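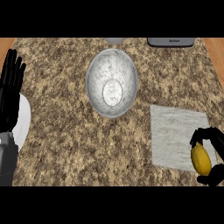
**Granite sealer: is yearly resealing a real thing or a sales pitch?**

**mossback_dan**

We bought our place three years back and the kitchen came with speckled granite, all tan and brown. The previous owners left a folder with a care sheet from the shop that put it in, an outfit called Grandevholm. The sheet says to reseal every 12 months "without exception" and, what do you know, they sell a plan for it. They quoted me $308 for one visit.

I have never sealed it. I cook most nights, I spill oil, I leave lemons sitting around. I can't find a single stain. So what am I paying $308 for? Looking for answers from people who don't sell the stuff.

---

**tilewright**

I set stone for a living and I don't sell sealer, so take this for what it's worth. Granite isn't one thing. Some slabs drink up water like a sponge and some won't take in a drop. The dense dark ones often don't need sealer at all, and if you put it on anyway it just dries on top and leaves a haze. Lighter ones with a looser grain are the ones that stain.

Do the water test. Put a small puddle on the counter near the sink and leave it 15 minutes. Wipe it up. If the stone got darker under the puddle, it's taking in water and could use sealer. If it looks the same, go do something else with your day.

---

**Quillfeather**

> go do something else with your day

Easy to say until you get a ring. We had a light slab in our last house, skipped the sealer for years, and then a bottle of olive oil leaked overnight. The spot was there when we sold. A yearly coat would have been cheap next to that.

---

**mossback_dan**

Would it, though? At their price three years of visits is over nine hundred bucks. And how do you know a sealed counter wouldn't have stained from oil sitting on it all night? I keep reading that sealer only slows things down.

---

**Quillfeather**

I don't know it for certain. I know the unsealed one stained.

---

**tilewright**

It does only slow things down. Overnight oil can get through a sealed counter too, especially an old coat. That spot could very likely have been pulled out with a poultice: baking soda and acetone mixed to a paste, plastic wrap over it, taped down, left a day. Sometimes it takes a few rounds. Try it on a hidden bit first.

---

**hob_and_kettle**

I'll be the one to defend the product. I used Somogyi stone sealer on mine in May, the kind you wipe on and buff off. Took me under an hour. Water beads up now and it didn't before. I don't see why everybody has to treat this as a scam.

---

**pennywise_ish**

Water beading isn't proof of much. I can make water bead with furniture polish. What I'd want to see is the same slab, half sealed and half bare, with wine and oil on both. Has anyone here done that? I've asked in two other threads and all I get is "well mine looks great."

---

**hob_and_kettle**

Nobody is going to ruin half a counter for you.

---

**pennywise_ish**

They don't have to. Fabricators throw out sink cutouts all the time. I got one for free and I did it myself last winter. I used Trondutel on one half because it was the priciest can on the shelf and I wanted to give it a fair shot. Let it cure two days. Then red wine, canola oil, and coffee on both sides, four hours each.

Bare side: faint dark spot from the oil, nothing from the coffee, wine left a shadow that went away by morning.
Sealed side: no oil spot I could see, nothing from the coffee, nothing from the wine.

So yes, it did something. But it did something about a problem that was pretty small to begin with, on one piece of stone. I wouldn't hang a yearly service plan on it.

---

**tilewright**

That's a better test than most of the ones on the back of the can. Your slab was probably in the middle for how much it takes in. On a really open stone you'd see a bigger gap.

---

**Sirnico_fan_782**

Some of the newer sealers claim 10 or 15 years. Sirnico is what our installer put on and the paperwork says 15. Has anybody had one of these that long?

---

**pennywise_ish**

Read the paperwork again. Every one of those I've looked at is only good if you use their cleaner and nothing else, and keep the receipts. It's a cleaner subscription with a sealer attached.

---

**Sirnico_fan_782**

OK, went and dug it out. It does say to use their cleaner. It doesn't say anything about receipts – but it does say "proof of regular maintenance," so I guess that's receipts.

---

**mossback_dan**

Ran the water test this morning at 7, before anyone was up to put a mug in it. Did 4 puddles: by the sink, by the stove, and two out in the middle. Gave them 20 minutes to be safe.

The stove one and both middle ones wiped up clean. The one by the sink left a darker patch that faded out before lunch. So part of it takes in water and part doesn't?

---

**tilewright**

Pretty normal. The area by the sink gets scrubbed the most, so whatever was on there wears off there first. You can seal just that section. Clean it, let it dry overnight, wipe on a thin coat, and buff off every bit before it dries. Leftover sealer is the thing that makes people call me.

---

**Quillfeather**

I'd still do the whole counter while you have the can open.

---

**mossback_dan**

And get haze on the parts that don't need it? Pass. I'll do the sink end this weekend and run the puddles again after. Not calling Grandevholm either way.

---

**hob_and_kettle**

Post what brand you end up with.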